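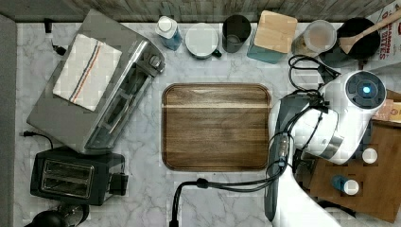
Left half of the main counter, from above. Cutting board at center, toaster oven and toaster to the left, smaller items along the back.

Counter Layout Gallery: The Main Run at Stallton

June
By the Anix Kitchen Notes desk

Print this page | E-mail this page

This gallery covers the main counter in the Stallton kitchen, the second of two kitchens measured for the layout series. The first was Herkdale, posted earlier. Stallton has the longer wall and the shorter list of appliances, and it is the easier of the two to work in.

The room measures 208 square feet including the eating area. The main counter run is 107 inches long and stands at the standard height of 36 inches. The surface is white with a gray marble pattern. The backsplash is gray and textured, and its color hides splashes better than the counter does.

All dimensions were taken with a steel tape at counter level. Electrical figures come from a plug-in meter, one appliance at a time, and were added afterward.

General arrangement

The counter is laid out in three zones. The hot zone is on the left and holds the toaster and the large stainless appliance. The prep zone is in the middle and holds the cutting board. Storage is along the back and on the right.

The prep zone is the part that matters most in daily use. It was set first and the other two were fitted around it. At Herkdale the order was reversed: the appliances were placed near outlets, and the board went wherever there was room, usually across the sink. That arrangement lasted less than a month.

The board lives on the counter full time. It is a rectangular wooden board with rounded corners and a contrasting lighter stripe. Leaving it out costs floor space on the counter, but it saves the lifting and it marks the prep zone clearly. Anything set down on the board has to be moved before the next meal, so things tend not to be set down there.

Appliances on the left

The toaster oven is set at an angle to the wall. A square placement would recover a few inches of counter along the back, but the angle puts the door toward the person at the board, and trays come out in the direction they are going. The corner behind it is lost. Small bottles end up there.

The two-slot toaster sits near the front. Its slots face up with nothing over them, which is the correct position for any toaster. It should not be used under a wall cabinet or against a hanging towel. Crumbs collect under it at a steady rate and the counter there is wiped daily.

A folded striped towel is kept on top of the oven. It is a convenient height and it dries well there. The oven manual advises against it, as most do, and the house rule is that the towel comes off before the oven goes on. A hook on the side of the cabinet would be the better answer and is on the list.

Combined draw with the toaster and the oven both heating was 2,471 watts. That is too much for a single 20-amp circuit, and the two are on separate circuits for that reason. The kettle shares the toaster's circuit. Toast and tea are therefore run one after the other – a small delay, and easy to get used to.

Cords

Cords are the weakest part of this layout. Black cables loop along the back of the counter beside the jar and the frying pan, and they are longer than they need to be. Excess cord takes up room, collects crumbs, and makes the back edge slow to clean.

Three things were tried at Herkdale and are noted here for comparison:

Hook-and-loop ties. Cheap and quick. They work well on cords that stay put and poorly on anything that gets moved weekly.

Adhesive clips under the front lip of the backsplash. These held for two months on smooth tile. They are not expected to hold on a textured surface and were not tried at Stallton.

A cord box. Effective, but it occupies as much counter as the loose cord did. It is also unsuitable for anything that heats, as the cord should not be coiled tightly under load.

Ties will be used at Stallton. The pan will also be moved to the stove side so that the cord area can be wiped in one pass.

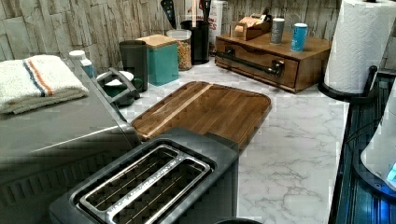
The same counter looking toward the back wall. Toaster in front, board behind it, drawer box and paper towels on the right.

Back row

The back row holds the items used at least once a day. The working rule is one item deep, with labels forward and the tallest pieces near the middle. The rule is followed in part.

The teal canister with the light wooden lid is the most useful piece in the row. A square body wastes less space than a round one, and a flat lid can carry a second small item if needed. The clear glass jar beside it is used for dry food that gets eaten quickly. Clear containers are recommended for anything bought in bulk, as the level can be checked from across the room.

Cooking utensils stand in a black crock, handles up. It could be moved 10 inches to the right without affecting anything else. The current position puts the tools directly behind the board, within reach of either hand, and they should stay there until there is a reason to change it.

A spray bottle is kept at the left end behind the large appliance. The location is acceptable but not ideal. Cleaning products are better stored below the counter and away from open food, and the bottle has been assigned a place in the sink cabinet. It tends to come back.

Drawer box and upper level

The wooden box on the right has a single front drawer with a long black bar handle. It was bought from Ackah, a home goods store in Stallton, and was sold as a desk organizer. It does the job in a kitchen provided the drawer is kept for dry items. The drawer has no soft stop and will come all the way out if pulled hard.

The top of the box is a second level. Tea packets are kept in a small wooden tea box there, next to a gray cylindrical container and a blue can. Raising these off the counter doubles the use of that section and keeps them clear of spills. The same effect can be had with a shelf riser, though a riser has legs and the space under it fills with things that are then forgotten.

Height is the limit. With the tea box on top the stack still clears the underside of the cabinet, and there is room for a hand. Anything taller should go to the floor of the counter.

Paper towels stand in the back right corner on a black holder with a round base. A weighted base is worth the small extra cost. Light holders lift with the roll and need two hands, and in a kitchen one of those hands is usually wet.

The board

The board gets the heaviest use of anything on the counter. It has a groove along its edges to catch juice. The groove is useful for meat, tomatoes, and melon. For bread it is a nuisance, as crumbs settle in it and have to be brushed out with a dry brush before washing.

Care is simple. Wash by hand with hot water and a little soap, rinse, wipe, and stand the board on its long edge until dry. Do not leave it flat on a wet counter. Water held underneath will cup the wood, and a cupped board rocks under a knife. Food-grade mineral oil goes on once a month, including the groove and the rounded corners, where the end grain takes up more than the face. Wipe off the excess after 20 minutes.

Two thin rubber feet or a damp cloth underneath will stop the board from sliding. The cloth should be removed when the work is done. 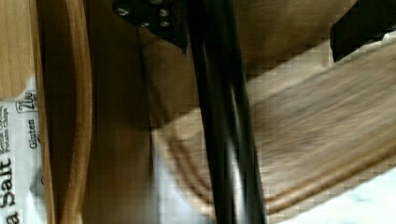
Clearances and changes planned

The minimum working space in front of the board was set at 4 inches, measured to the front edge of the counter. Less than that and the forearms rest on the edge. The distance between the board and the toaster should be wide enough to lift the toaster out without moving the board. At present it is close, and the toaster is usually slid sideways.

Changes planned for the Stallton counter:

Move the frying pan to the stove side.
Tie the excess cord along the back.
Fit a towel hook to the cabinet side.
Shift the toaster 3 inches to the left.
Return the spray bottle to the sink cabinet.

No change is planned for the drawer box or the canister. The measurements will be repeated in September, along with a second check of the Herkdale counter, and the two tables will be posted together.

Print this page | E-mail this page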